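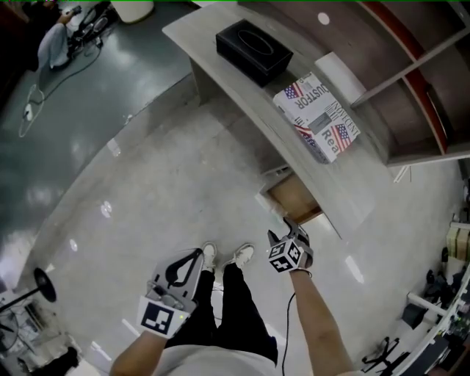
The curved desk, and what ends up on it

Desks like this come back every few years and every time people forget what they're letting themselves in for. No corner to shove things into. No back wall to hide the cables against. Just a long bend of pale, whitewashed-looking top that you can come at from either side, and everyone does.

I've been living with reception desks and work tables for a month now, for this piece, and the curve is the one that divides people. Jordan Bloxham fits out small offices for Pristomwood and is firmly for it. "You can't put a filing tray on a curve without it looking daft," she says. "So people put less on it." Less, maybe. Never nothing.

What lands there is small boxes. A black tissue box with an oval opening. A printed paper box next to it, three American flags on it and big black and red lettering on white – INNOCENT is the word that jumps out. Neither of them is office equipment. Both are exactly what a pale desk does to you: anything dark or printed shouts. The tissue box gets away with it, plain black, could almost be deliberate. The flags do not.

Bloxham's rule is one thing that's allowed to stay out and the rest goes in a drawer by the end of the day. Fine if you have drawers. Plenty of curved desks don't, just a panel underneath and a gap full of shadow, good for knees and lost biros. So you want shelves within a step or two. Dark brown with a red edge is a brave choice next to blonde wood but I've come round to it. It stops the whole room going the colour of porridge.

Then the floor. Glossy tile throws every ceiling light straight back up at you, and it's the frist thing visitors mention and the last thing anyone budgets for. Alvar Amundsen, who sells flooring at Foulkes, reckons a mat under the chair and softer bulbs sort most of it. He would rather you bought a new floor, obviously. White trainers look great on it, I'll say that.

And across the room, always, the other table. The working one. White top, a black screen standing up near the back, little bits of kit and cables over everything. It's where the mess goes when the front desk is being kept nice. I don't mind it. A room needs one surface that's allowed.

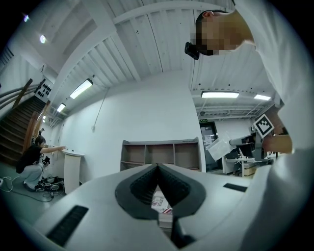 Three quick fixes

Give small boxes a home. A shallow tray, one colour, and when it's full its full.

Cables first, objects second. Tie them along the back edge of the table before you decide where anything lives.

Keep the way to the door clear. Especialy the one with the exit sign over it.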